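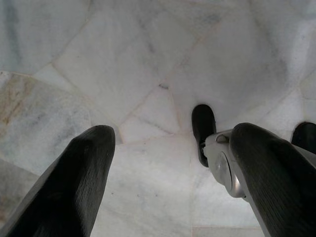 4. Comparing the two finger sets

4.1 What we changed and what we left alone

We wanted this comparison to be as boring as possible on paper, so the arm, the controller and the wrist camera all stayed put and only the fingers got swapped. The first set is the one that ships with the Fuvine gripper, which has a fairly stiff pad and a blunt tip. The second is the Dindon set, which is softer, a bit longer, and a good deal cheaper to replace when you chew one up (we chewed up a few). Both bolt onto the same carrier with the same screws, so a swap takes less time than making a cup of tea, and we got pretty quick at it by the end.

All the floor-level trials were run at the Tulosville house. I'd done the early work on a lab bench with a nice flat grey mat, and I was feeling rather good about the numbers until Joonas Lehtinen asked how they'd hold up on a real floor. Fair question! The Tulosville floor is crazy-paved marble, pale and polished, with joints running off at every angle you can think of. It's about as far from a grey mat as we could get without going outdoors.

We collected 2,300 grasp attempts across both finger sets, with 5 objects and 5 approach heights. Every attempt was logged with the wrist image, the motor current and the commanded width. The controller code was frozen in December and we didn't touch it again, even when I badly wanted to.

4.2 Camera view and finger occlusion

The wrist camera sits close in, so the fingers always take up a fair chunk of what it sees. That's a trade we made on purpose. Mounting it further back gives you a cleaner view of the floor, but then you lose detail right at the fingertips, and that's exactly where we care about it. With the fingers open there's a decent gap of floor between the tips, and that gap is the part the grasp model really leans on.

What I hadn't counted on was how much the floor itself would matter. Our segmentation step was trained to pick out edges against a plain background, and a grout line is a perfectly good edge as far as it's concerned. On the bench we saw next to none of these false edges. At Tulosville we saw plenty, mostly where several joints come together at a point. Veining in the stone caused less bother than I'd feared, as it's soft and cloudy and the edge filter mostly ignores it.

The black fingers turned out to be a help. Against pale stone the outline is strong, so the model could find its own fingertips easily, even in flat light where the marble looks a bit washed out. Figure 6 gives a fair idea of the contrast we were working with. The ribbing on the rubber shows up too, and we ended up using it as a rough check on focus before each batch.

Figure 6. Wrist camera view of the open fingers over the marble floor, with several grout lines meeting near the left fingertip.

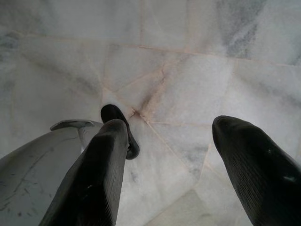
4.3 Height estimates near the floor

Getting the height right was the hard bit. If the fingers stop too high they skate over the top of a thin object, and if they stop too low they press into the stone and the current spikes. We tried 2 ways of handling it. The first used the Heinonen depth routine, which works from a calibrated offset and doesn't look at the image at all. The second watched for the shadow under the fingertip and slowed the arm down as the shadow closed up.

I had high hopes for the shadow method and I still like it, but it's fussy. It wants light from above and it wants a matte surface. On polished stone you also get reflections, and a pale reflection sitting next to a soft shadow confuses it no end. The Heinonen routine was duller and steadier, and we used it for everything reported in Section 5.

The softer Dindon fingers forgave a lot of our height errors. They flex a little when they touch down, so a small overshoot ended with the object still between the pads. The Fuvine set gave us cleaner current readings for the very same reason, since there's no flex to muddy the signal. Anyone doing contact detection from motor current alone would probably want the stiffer ones.

4.4 Things I'd do differently

I'd measure the floor properly before starting. We treated it as one flat plane, and I suspect small differences in height between neighbouring stones account for some of the scatter in our results, but we didn't survey it so I can't say how much. I'd also log the room lighting with every attempt. We only started doing that on 2020-04-27, well after the first batches were in, and those earlier attempts had to be left out of the shadow analysis.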